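Zweiarmig einkaufen – Notizen zum Vortrag, Sa, 17. Juni

Folie 1, Titel
Kurz warten, bis alle sitzen. Vorstellen: Abdelghani Farouk, Testwerkstatt Wirnonach. Wir prüfen Geräte, die andere Leute kaufen sollen. Kein Honorar von Rosberg, das Kit mussten wir nach der Leihfrist sogar selbst frankiert zurückschicken. Falls jemand von Rosberg im Saal ist: freundlich winken.

Folie 2, Worum es geht
Das Rosberg-Kit, Ausführung »Tisch«. Zwei Arme, zwei Greifer, Steuersoftware, ein Karton voller Kabelbinder. Kostet 3.000 Euro. Dazu 500 für das Servicepaket, das im Prospekt »optional« heißt und in der Anleitung auf jeder zweiten Seite vorausgesetzt wird. Pause für den Lacher. Kommt keiner, sitzen Kaufleute im Publikum.

Folie 3, Das Versprechen
Prospekt wörtlich vorlesen: »Vom Karton zur ersten Aufgabe an einem Vormittag.« Bei uns war es ein Vormittag im August und dann noch drei. Den ersten haben wir mit der Kalibrierung verbracht. Die Software fragt nach jedem Schritt, ob man zufrieden sei. Man darf auch Nein klicken, dann fragt sie noch einmal.
Fairerweise sagen: Die Mechanik saß sofort. Alle Schrauben passten, keine blieb übrig. Das kann ich von meinem Küchenregal nicht behaupten.

Folie 4, Die Konkurrenz
Nur kurz. Amrani baut einen einzelnen Arm für 1.000 Euro weniger. Wer nur sortieren will, kommt damit hin. Sobald eine Hand halten und die andere ziehen soll, wird es mit einem Arm philosophisch.
Clollovdale vermietet die ganze Zelle samt Techniker. Der Techniker ist sehr gut. Preis auf Anfrage, und die Anfrage läuft noch.

Folie 5, Warum Lebensmittel
Oft gestellte Frage, gleich vorwegnehmen. Würfel kann jeder greifen. Eine Schachtel hat Kanten, da weiß der Greifer, woran er ist. Eine Papiertüte hat jedes Mal eine andere Form, und ein weicher Beutel gibt genau an der Stelle nach, die der Planer für fest hielt. Außerdem wollte unsere Kundin, ein Lieferdienst, Einkäufe sehen und keine Bauklötze. Die Versicherung wollte keine Gläser sehen. So kam die Auswahl zustande.

Folie 6, Am Tisch
Bild stehen lassen, nicht sofort weiterklicken. Auf den rechten Greifer zeigen, der ist gerade am weißen Beutel beschäftigt. Der linke hält sich derweil über der Tischplatte auf. Jeder, der im Team arbeitet, kennt das.

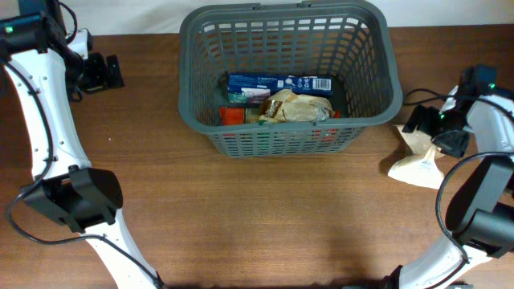
Rosberg-Kit »Tisch« am Einkaufskorb: rechter Greifer am Beutel, linker über freier Tischfläche.

Dann auf den Korb eingehen. Die blaue Schachtel ist der dankbare Teil der Übung, groß, eckig, Barcode oben. Die zerknitterte Tüte davor ist der Grund, warum ich diesen Vortrag halte.

Folie 7, Ergebnisse
89 Prozent der Griffe waren im ersten Anlauf erfolgreich, über alle Artikel gerechnet. Zahl stehen lassen. Dann sagen, dass die übrigen fast alle auf Tüten und Beutel entfallen. Für einen Lieferdienst, der vor allem Kartons packt, sehr ordentlich. Für einen Bäcker eher nicht.
Lautstärke erwähnen: angenehm. Man kann daneben telefonieren. Mit dem Support zum Beispiel, dort läuft Panflöte.

Folie 8, Was mich gestört hat
– Das Handbuch. Deutsche Fassung vorhanden, gelesen hat sie vor dem Druck wohl niemand. »Den Greifer nicht beleidigen« soll vermutlich »beschädigen« heißen. Wir haben uns vorsichtshalber an beides gehalten.
– Die Kabel. Wer zwei Arme aufbaut, sollte sich vorher überlegen, wo sie entlanglaufen. Wir haben das hinterher getan.
– Updates kommen ungefragt, gern kurz vor Vorführungen.

Folie 9, Empfehlung
Kaufen, wenn jemand im Haus Freude am Einstellen hat und dafür auch Zeit bekommt. Mit Servicepaket, also gleich 3.500 ins Budget schreiben. Wer eine Maschine sucht, die man einschaltet und vergisst: Clollovdale fragen und Geduld mitbringen.

Fragen
Wenn nach Eiern gefragt wird: nein. Haben wir nicht getestet, siehe Versicherung.
Wenn nach Mehrwegbeuteln gefragt wird: Messreihe liegt in Wirnonach, schicke ich gern, Zettel mit Adresse vorn abgeben. Mikro zurück an die Moderation, Adapter nicht wieder im Pult stecken lassen.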